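Priltano Kitchen Chores, data card

Last edited 15/12/2019 by Fadwa Kettani

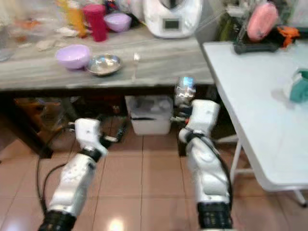 Short version for people who only came to find out whether they can stop doing the dishes: no. Keep the sponge.

Priltano is a set of recorded attempts at small kitchen jobs by a two-armed robot. The jobs are the ones that fill up an evening without anyone remembering them the next day: moving a bowl, standing a cup up, shifting a bottle away from the edge before an elbow finds it, wiping up crumbs. We picked them by asking Moataz Badawi what he was tired of doing. He had a list ready.

What's in it

896 attempts, spread over 17 chores. Each attempt has video from the head camera, joint positions for both arms, gripper opening, and a one-line instruction such as "put the bowl in the other bowl." An attempt ends when the operator says so or when something reaches the floor.

All attempts were driven by a person. If the robot looks clever, that is Loredana Gentile. If it looks as if it has just been woken up, that is also Loredana Gentile, before lunch.

Labels

success: the chore was done and a reasonable housemate would agree
partial: the chore was done to something, possibly the wrong bowl
fail: everything else

Two people labeled every attempt separately. They disagreed mostly over wiping, where Morenike Shehu's standard for a clean counter is higher than mine and, I suspect, higher than most people's.

Known problems

Clear glass is hard. Shiny steel is worse, as the depth readings inside a polished bowl are close to fiction. We left them in.

Counters were not tidied between attempts. Some earlier sets were shot on bare tables, and policies trained on them went to pieces at the sight of a crumb.

The clocks on the two arms drift apart in long attempts. Use the corrected timestamps in the sync folder. The raw ones are kept for anybody who enjoys that kind of thing.

No running water anywhere. Ayman Belhaj has asked that it stay that way.

Baseline

The Irkby policy, trained on everything here, can pick up a plastic cup often enough to be shown to visitors. It can't yet wipe a counter in less time than it takes to get annoyed and do it yourself.

Questions and corrections go to Fadwa.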